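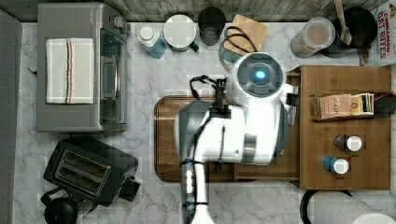 Household Learning Group, Stummont

Kitchen season is well and truly here

Hello again, everyone, and a big thank you to all who wrote in after the last newsletter (I have read every message, and I promise the replies are coming, though some may reach you closer to the end of March than the beginning). I said I would report back on how the collecting has been going for Grerutum, our learning system for household jobs, and I'm happy to say it is going along very nicely indeed!

As of this week we have 412 examples on the books, of which 218 were recorded in kitchens. By an example I mean one whole go at a job, start to finish, with a person steering the arm and everything the joints and cameras report being saved alongside. We keep the fumbles too, labelled as such, and Valdir Araújo goes through them afterwards with more patience than I could ever muster. His feeling is that a well-labelled fumble earns its spot as much as a clean run does, and after a few months of arguing with him over cups of tea I've come around to his way of thinking.

A good part of our time lately has gone into deciding how tidy a kitchen ought to be before we press record. My own instinct, brought up as I was by a mother who wiped the bench before guests arrived, is to clear everything away, but a system that has only ever met a bare bench is going to have a rotten time in anybody's home. So we've settled on leaving the ordinary things where they live: the toaster, the blue bottle with the white cap, the canisters, the wooden spatula standing in its black pot.

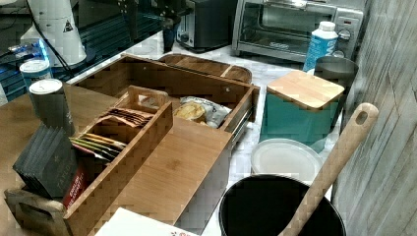
Drawers deserve a paragraph of their own, as they are the part of the Holanda task list I get asked about most. They are awkward for a learner, being full of thin things that hide one another, and the look of the whole lot changes as soon as one item is moved. Packets standing on edge in a long wooden organizer, some fanned out and some in a thick dark stack, give the cameras mostly top edges to go on, and a crinkled plastic bag in the back corner adds a shape that will never be the same twice. We have 27 drawer examples so far and would dearly love more, with different drawers and different clutter.

If you'd like to have a turn at steering, there are 18 places in the next round of sessions. No experience needed, and beginners are very welcome, as their movements are nothing like ours and the variety does Grerutum a world of good. Put your name on the sheet outside the Trivadum room or drop Valdir a line, and do mention if you're left-handed!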